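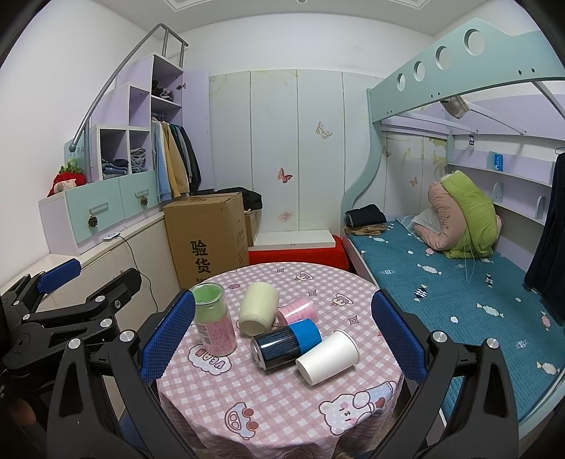 Rosalind Pettifer

Chapter 2
Buying a Hand-Held Gripper Kit

Chapter 1 dealt with the parts of a gripper and how they move. In this chapter we look at the gripper as something you buy. Most colleges and small workshops do not build their own. They order a kit, or hire one for a term, and the choice affects how much useful work gets done afterwards.

By the end of the chapter you should be able to read a supplier's sheet for a hand-held gripper, pick out what it leaves out, and plan a short trial of a kit before the return period ends. You will need your notes on finger shapes and contact surfaces from Section 1.4.

2.1 What is on offer

A hand-held gripper is carried by a person and does the job that a gripper on an arm would do. The person supplies the reach and the aim. The jaws do the holding. It is sold for collecting examples of handling tasks in ordinary rooms, where an arm would be slow to set up and awkward to move.

Three sorts of offer are compared in this chapter. Nedico sells a complete kit: the tool, spare pads, a charger and a case. Drisatano sells the same class of tool without the case, and charges separately for pads. Trombridge does not sell at all. It hires out a tool by the month and sends a technician on the first day.

The prices in Table 2.1 were checked on 8/22/18 and will have changed. Use them for the exercises and get fresh quotations for anything else.

The hire service looks expensive beside the others until repairs are counted. A bought tool that is out of use for a fortnight in July costs a college very little. The same fault in the middle of a teaching term can lose a whole unit of practical work. Ask each supplier how long a repair takes, and ask whether a loan tool is sent in the meantime.

2.2 Pads and fingers

The pads wear first. On many tools the finger itself is hard plastic and gives little hold on a smooth surface, so a softer or textured pad is fixed to its inner face. The tool used in this chapter has black fingers and blue pads with a mesh texture. Any kit you consider should be judged with its own pads fitted, as the same jaws can behave quite differently with another maker's set.

Look for the following when a kit arrives:

Are the pads level with each other when the jaws close?
Can a pad be changed without taking the finger off?
Are the fixing screws a common size?
Does the supplier sell pads singly or only in packs?

Nedico sells its pads in packs of 40. This is sensible for a large department and wasteful for a small one. Drisatano sells them in pairs. Under the Trombridge agreement worn pads are replaced free, but the old ones have to be sent back.

2.3 Setting up a trial

A trial should use things that people handle every day. Cups, jars and cans are a good start. They are cheap, they come in several widths, and each can be stood up or laid down. A paper cup is worth including in every trial. Too much grip will crush it, and the damage is easy to see.

Put a mixture of upright and fallen items on the same table. A jar standing up can be approached from the side at almost any height. A can on its side may roll when the first finger touches it, and the operator has to bring both fingers down together. Leave the items fairly close to one another, so that the width of the open jaws matters as well as the hold.

A patterned cloth is a fair test too. Homes and shops are full of patterned surfaces, and checks, lettering and cartoon faces all make more work for any software that must find the edge of a cup. Bare white benches give results that are hard to repeat elsewhere. For the same reason the room does not need to be cleared. Shelves, clothes and boxes behind the table can stay where they are.

Each operator should handle every item at least 2 times, once with the jaws opened wide at the start and once with them opened only as far as the item needs. Write down drops, slips and crushed items separately. Suppliers' sheets often put all three under "failed grasp", and the figure then says little about what went wrong.
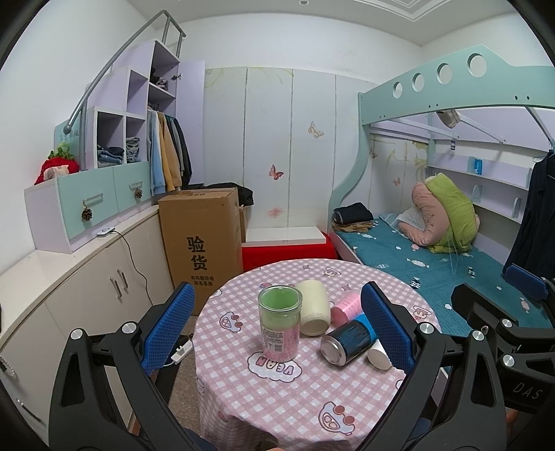
2.4 Reading the supplier's sheet

Compare the sheet with your own trial notes line by line. Jaw opening is normally given as the distance between bare fingers. Measure it again with the pads on. Weight may be quoted without the battery, and this matters to an operator who holds the tool over a table all morning.

The worked example that follows uses the Feng sheet, reprinted in full in Appendix B. Read it through once before you start, and mark any figure that is given without a test method.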